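Washing soft toys and felt food, what do you use?
Forum index > Laundry and Cleaning

vukach_mama
Posted in July
Hello everybody. I would like to ask about detergent for plush toys. My daughter is three and she puts everything in the mouth. Until now I washed them with the usual Asix powder, 20 minutes, cold water, inside a pillowcase. The color is still good but the stuffing makes lumps, mostly in the bigger animals. Is it from the powder or from the spinning? I want to understand before I ruin the rabbit.

tubs_and_suds
It's the spin. Powder doesn't make lumps. Drop it to the lowest setting and pull them into shape by hand while they're damp.

Rowbotham7
Disagree, it can be both. Powder that doesn't dissolve in cold water stays inside the filling and goes stiff. I had a bear like a sandbag. Liquid only, and half of what the bottle says.

tubs_and_suds
Never once had that, and I've washed toys for a daycare for years. What machine?

Rowbotham7
Old Watcombe top loader. Maybe it rinses badly, I'll give you that.

vukach_mama
Thank you both. Mine is a front loader, but I also use a short program, so maybe the rinse is not enough. Yesterday I tried by hand in the sink with a spoon of liquid soap, and I rinsed 3 times. The lumps did not become worse. It took the whole morning, however.

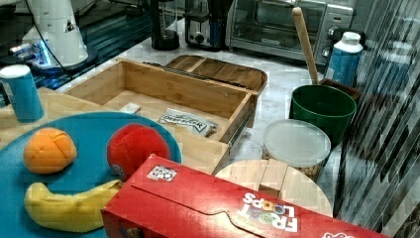 Drying is the second part of my question. The small pieces I can put anywhere in the kitchen, but the rabbit is long like my arm and I don't know if it is better to hang him or to lay him flat. For shapes such as the plush banana and the orange on the blue plate, I worry also about the seams, because in the orange the stitching goes between the segments and I am afraid water can stay there. Does somebody use the dryer for this?

pegs_out
Flat on a towel for the rabbit, turn him at lunch and again at night. If you hang him by the ears they stretch. For fruit with seams, squeeze in a dry towel first and leave by an open window. I wouldn't use a dryer.

tubs_and_suds
Dryer on the no-heat setting is fine. Throw in a clean tennis ball, it breaks up the lumps too.

Rowbotham7
Fine until an eye comes off. Check the label before you do it.

vukach_mama
The rabbit has no label anymore, she has cut it. I will try the towel first and write here how it went.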